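Ulton opens its refurbished assembly hall with a new system of wheeled carts and blue bins

Mar 10, 2019 — Ulton is pleased to inform its customers and partners that the refurbishment of the assembly hall in Dineck is finished. The hall has a new grey epoxy floor, yellow floor lines, and a new way to bring small parts to the people who need them.

Until last August, the parts in Dineck were kept in a central store behind the hall. Assemblers walked to the store, took what they needed and walked back. In the new system the parts come to the work place on stainless steel carts with wheels, in plastic bins of one colour. The company has bought 2,000 bins for this purpose from its long-time supplier Farkas.

"We have asked our assemblers what disturbs them most in the day, and the answer was nearly always the walking," says Valter Strand, manager of the Dineck plant. "A cart is a simple thing. You can push it where the work is, and when the work changes you push it to another place."

Floor and carts planned together

The floor was made first, in two stages, so that one half of the hall could stay in production. A smooth surface was important to the company, as the carts stand on small casters which do not like joints and cracks. The yellow lines were painted after this. They show where people and carts may pass, and the carts are parked beside them.

Blue bins on a steel cart, with the yellow line on the floor:

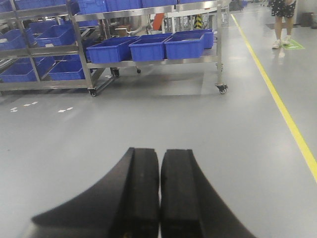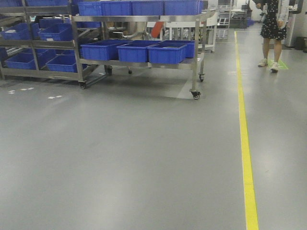
Same bins for all customers

Ulton assembles door fittings and small locks for manufacturers of furniture and cabinets. Before the change, each customer project had its own boxes, and many of them did not fit on the same shelf. Now every project uses the blue bins. A paper card with the part number travels with each bin and goes back to the store when the bin is empty — this is the signal to fill it again.

The cards are printed from Steko, the stock program which the plant already uses, so no new software had to be learned.

"Our new colleagues understand it on the first morning," says Mr. Strand. "For me this is the best test."

Next steps

The same carts will be introduced in the packing department later this year. Customers who wish to visit the hall in Dineck are welcome and can arrange a time with their usual contact person at Ulton.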